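플렘비, 1인 가구 식료품 정리 지원 사업 ‘한 탁자 꾸러미’ 정식 운영
단기 임대주택 입주 359가구 대상… 건면·소포장 간식 등 상온 보관 식품 중심

주거생활 지원기관 플렘비(Flemby, 대표 리아네 코스터)는 사크사이드(Sarkside) 지구 단기 임대주택에 입주한 1인 가구를 대상으로 식료품 구성과 보관, 정리를 함께 지원하는 ‘한 탁자 꾸러미’ 사업을 정식 운영한다고 밝혔다. 사업 대상은 모두 359가구이며, 첫 꾸러미는 12월 중 각 가구에 전달된다.

‘한 탁자 꾸러미’는 입주 초기 주방 수납공간이 충분하지 않은 가구가 작은 탁자 하나만으로도 식료품을 한눈에 확인하고 소비할 수 있도록 설계되었다. 플렘비는 지난 시범 운영 기간에 104가구를 방문하여 식료품을 두는 위치, 개봉 후 보관 방식, 기한이 지나 버려지는 품목을 조사하였으며, 그 결과를 이번 정식 운영의 품목 선정 기준에 반영하였다.

조사에 참여한 가구에서 가장 자주 나타난 문제는 같은 식품을 거듭 구매하는 것이었다. 찬장 안쪽이나 장바구니 속에 남은 건면과 간식류를 확인하지 못한 채 같은 품목을 다시 사들이는 사례가 많았고, 특히 입주 후 첫 달에 이러한 경향이 두드러졌다. 조리 도구를 아직 갖추지 못한 가구에서는 부피가 큰 묶음 상품이 포장째 바닥에 놓여 있는 경우도 확인되었다.

이에 따라 플렘비는 꾸러미 품목을 상온 보관이 가능한 식품으로 한정하고, 한 품목당 수량을 낮추었다. 기본 구성은 긴 건면 파스타, 소형 병 제품, 낱개 포장 간식, 납작한 파우치 식품 등 4개 품목군으로 이루어진다. 신선식품과 냉동식품은 가구별 냉장고 용량의 차이가 커 이번 구성에서 제외되었다.

품목 선정을 총괄한 오타비오 치릴로 생활지원부장은 “조사 초기에는 영양 구성만을 기준으로 목록을 작성하였으나, 방문을 거듭하면서 포장의 형태와 크기가 실제 소비에 미치는 영향이 크다는 점을 알게 되었다”며 “입주자가 탁자 위에 올려놓고 남은 양을 바로 확인할 수 있는지를 주요 기준으로 삼았다”고 설명하였다. 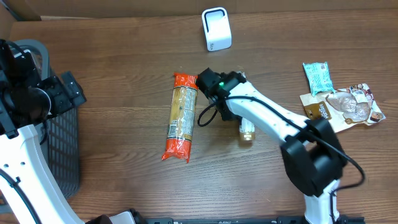 배치 방법에 관한 안내도 함께 제공된다. 안내서는 탁자 면을 세 구역으로 나누어 사용할 것을 권장한다. 가운데 구역에는 파스타와 같이 길이가 있는 포장을 세로 방향으로 눕혀 두고, 한쪽 옆에는 간식과 파우치류를 모아 두며, 나머지 한쪽은 조리와 식사를 위해 비워 두는 방식이다. 병 제품은 넘어지지 않도록 탁자 가장자리에서 떨어진 안쪽에 세워 두도록 하였다.

파우치류는 겉면의 제품 그림과 표시 사항이 위를 향하도록 눕혀 두는 것을 원칙으로 한다. 여러 장을 겹쳐 쌓을 경우 아래쪽 제품이 소비되지 않고 남는 사례가 시범 운영에서 반복되었기 때문이다. 다만 공간이 부족한 가구는 일부가 겹치더라도 각 포장의 이름이 보이도록 비스듬히 놓는 것을 허용하였다.

개봉한 건면의 보관 방법도 별도 항목으로 다루었다. 투명한 부분이 있는 포장은 남은 양을 확인하기 쉬우므로 원래 포장을 그대로 사용하되, 개봉한 끝을 두 번 접어 집게로 고정하도록 안내한다. 영양성분과 조리 시간이 표시된 부분은 잘라내지 않아야 하며, 다른 용기에 옮겨 담는 가구에는 표시 사항을 적을 수 있는 이름표를 제공한다.

꾸러미의 포장과 배송은 지역 물류업체 피어스(Pearce)가 담당한다. 피어스는 사크사이드 인근 작업장에서 가구별 꾸러미를 준비하며, 한 회차에 40가구 분량을 묶어 출고한다. 배송 시간은 오후 6시부터 9시까지로, 낮 시간에 집을 비우는 입주자가 많은 점을 고려하여 정하였다. 부재 시에는 각 동 관리실에서 보관하며, 입주자는 신분 확인 후 꾸러미를 수령할 수 있다.

콘라트 라이트너 피어스 운영이사는 “파스타처럼 길고 부러지기 쉬운 제품과 병 제품을 한 상자에 담는 작업이어서 칸막이의 위치를 여러 차례 조정하였다”며 “완충재의 사용량을 줄이고, 상자를 열었을 때 품목이 안내서의 배치 순서대로 나오도록 포장 순서를 통일하였다”고 밝혔다.

알레르기나 식이 제한이 있는 입주자는 신청서에 해당 내용을 기재하면 대체 품목을 받을 수 있다. 육류가 포함된 파우치 식품은 콩류 또는 채소류 제품으로 변경할 수 있으며, 밀이 포함된 건면은 쌀면으로 교체된다. 대체 품목을 선택하더라도 추가 비용은 발생하지 않는다. 첫 회차 이후의 변경 신청은 다음 회차 출고 전까지 관리실을 통하여 접수한다.

플렘비는 꾸러미 전달 후 희망 가구를 대상으로 정리 상담도 실시한다. 상담원이 가구를 방문하여 탁자와 찬장의 크기를 확인하고, 입주자가 기존에 보유한 식품까지 포함하여 배치를 조정하는 방식으로 진행된다. 상담은 한국어와 영어로 제공되며, 그 밖의 언어는 사전 신청 시 통역을 지원한다.

상담 과정을 설계한 리만타스 얀카우스카이테 상담팀장은 “정리의 목적은 입주자가 이미 가진 식품을 제때 소비하도록 돕는 데 있다”며 “새로운 수납 가구를 권하기에 앞서 현재 사용하는 탁자의 활용 방법부터 살펴볼 것”이라고 말하였다.

안내서는 쿤담(Kundham) 생활연구실과 공동으로 제작하였다. 쿤담 생활연구실은 시범 운영 조사 자료를 바탕으로 글자 크기와 그림 구성을 검토하였으며, 조리 경험이 적은 입주자도 이해할 수 있도록 전문 용어를 일상적인 표현으로 고쳤다. 안내서 끝부분에는 꾸러미 품목만으로 만들 수 있는 한 끼 조리법과 구매 전 확인표가 수록되어 있다.

조지안 마르샬 쿤담 생활연구실 책임연구원은 “확인표는 냉장고나 벽이 아닌 탁자 한쪽에 두고 쓰는 것을 전제로 만들었다”며 “장을 보러 나가기 전에 탁자 위의 식품과 확인표를 함께 보는 습관이 자리 잡기를 기대한다”고 전하였다.

리아네 코스터 플렘비 대표는 “새로운 거처에서 첫 달을 보내는 입주자에게 식료품 관리는 생각보다 큰 부담이 될 수 있다”며 “이번 사업을 통하여 입주자가 불필요한 지출을 줄이고 안정적으로 식생활을 꾸려 나가도록 지원하겠다”고 밝혔다.

참여 신청은 사크사이드 지구 각 동 관리실에서 받으며, 신청서에는 세대 번호, 희망 수령 시간, 식이 제한 여부를 기재하여야 한다. 시범 운영에 참여한 가구도 다시 신청할 수 있다. 이미 안내서를 받은 가구에는 개정된 보관 방법과 조리법이 담긴 별지가 제공된다.

플렘비는 운영 결과를 정리하여 품목별 소비 현황과 상담 내용을 담은 보고서를 발간할 예정이다. 보고서에는 가구를 식별할 수 있는 정보가 포함되지 않으며, 조사 참여 여부는 꾸러미 수령에 영향을 주지 않는다.

플렘비 소개
플렘비는 단기 및 중기 임대주택 입주자의 생활 정착을 지원하는 기관으로, 주방과 수납공간의 활용, 생활용품 대여, 입주 상담 사업을 운영하고 있다.

보도자료 문의: 플렘비 대외협력실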